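Workshop Notebook – Holroyd Building, Beverage Storage and Shelf Audit
Entry of 15 March 2020
Entered by: Bradley Furnival

Purpose of the entry. To record the state of the bottled soft drink stock held in the Holroyd store room, and to set out the labeling and date-reading practice to be followed until the next audit. The January entry remains valid for canned goods and is not repeated.

Stock on hand. The shelf count at the start of work was 212 bottles, all varieties combined. Of these, 56 were cola and were moved to the lower bay nearest the door. The remainder stayed where they were. The Bovitz shelving in the upper bay has begun to bow and should not carry full cases until the center bracket has been replaced. A request has been sent to Nevevard; no reply as of this writing.

Date reading. Colleagues have been recording dates from the outer case and applying them to every bottle inside. This practice is to stop. Cases were opened and combined during the January move, and the case date can no longer be relied upon. Dates are to be read from the individual bottle and written in the register in the order year, month, day, with full stops between, exactly as printed. Where the date is on the cap, the reading is to be taken before the bottle is opened, and the cap is to stay with its own bottle afterward.

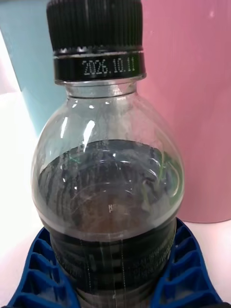
Bottles with dark contents should be checked for fill level at the shoulder, standing upright on a level surface. Holding them up to the ceiling light was tried and gave readings that differed between two people on the same bottle. A plain pale background behind the neck was found satisfactory. The level is to be noted simply as normal, low or high. No measurement in millimeters is required at this stage, although Bundel may ask for one later.

Caps. Three closures in the upper bay were found with damaged ribbing – probably from the crate edge – and the bottles were set aside on the side bench. They are not to be returned to stock until the seal has been checked by hand. Please do not tighten a cap before it has been inspected.

Temperature. The store room thermometer was read twice and the readings did not agree. Both are in the register. Bottles taken from the store should stand on the bench for 30 minutes before the fill level is recorded.

Outstanding items:
Center bracket, upper bay (Nevevard).
Replacement thermometer.
Revised register page with a separate column for cap date and case date. Draft is in the blue folder; comments to me in writing.
Decision from Bundel on whether the bottles on the side bench are to be kept or discarded.

The lower bay was wiped down and the aisle cleared before the room was locked. Key returned to the front office.

B. Furnival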